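Handout 2: When the dealer's work changes
Course leader: Baiba Luik

At Gedgate, nine dealers shared the tables before automation. Now the arms handle the cards and the dealers watch, correct and speak with guests. Please read the interview with Edgars Stankevičius before we meet in May. He misses the handling of cards, but his wrists hurt less.

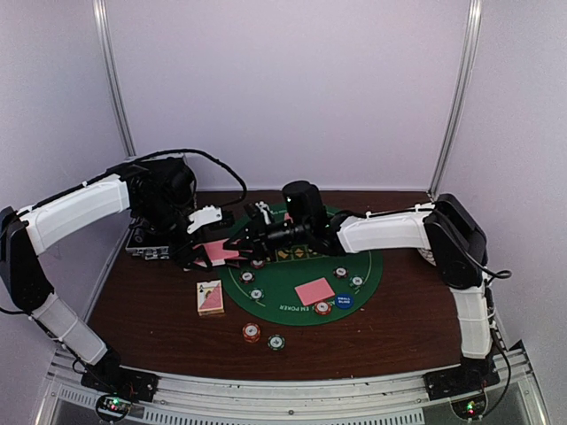

Write 300 words: which skills should stay with the dealer, and who must decide this? Bring two copies.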